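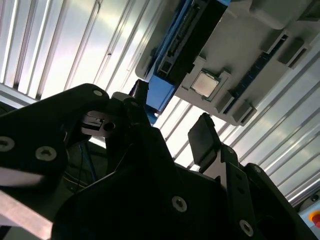

Ticket 1060: Jellico shows wrong time on invoices after every weekend

Opened by: Ovidiu Dumitrescu, Helero office
Priority: normal
Status: closed

Problem

Every Monday the old desktop in the billing room starts with a wrong clock. The invoices printed from Jellico then carry a wrong date, and two customers have already complained. If I set the time by hand it stays good until the computer is unplugged for the weekend.

What I tried first

1. Set the time zone again and restarted. No change.
2. Turned on the automatic time in the system settings. It corrects itself, but only 37 minutes after start, and people print before this.
3. Reinstalled Jellico. This was a mistake and I lost my invoice templates - please warn other users in the help pages.

Reply from Husar support: "Please check the coin battery on the motherboard and the date in the BIOS screen."

I did not know there is a battery inside. The tower is now on its side with the panel removed. The power supply has a sticker with barcodes, but I think you do not need these numbers. The memory I left alone.
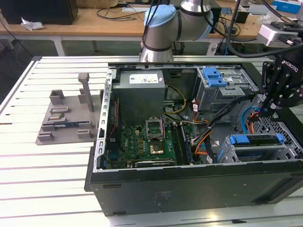 Grernum, Friday, October 22, 2021

Battery changed. The BIOS asked for date and time at first start, I entered both and saved. I then left the computer unplugged for 5 hours and the clock was correct after. Invoices also correct.

One question is still open. The old invoices with the wrong date are stored in the archive, and Jellico does not let me edit them. Should I cancel them and issue new ones, or is there a correction form? Our accountant prefers the correction form. Before I touch the archive I want a copy of it on another disk. The drive in the blue caddy has enough space, if Husar can read it.
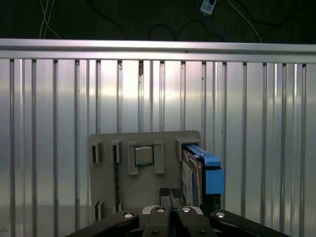 Grernum, December

Sorry for my late answer. The copy was made and Husar reads it without errors. The correction form is under Tools, then Archive, and it worked for all the wrong invoices. The clock is still good. You can close the ticket.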